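**Villa sewing course, report to Flirkent, May 10, 2026**

Dear Mr. Malabanan,

The second group started as planned. We received 118 applications and could accept 60 persons, the same number as in November. Most of them work in the daytime, so we moved the lessons to the evening — this helped the attendance very much.

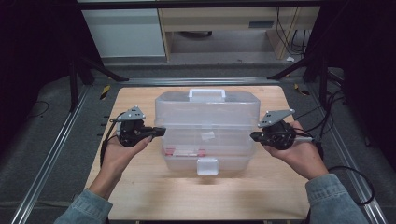
The rent at Horkance is paid until the end of summer. From the materials budget we still have 355 dollars, and I would like to use it for lining fabric. The repair of the two old machines is delayed, and I wait for the price from the workshop.

With respect,
Eduardo Castillo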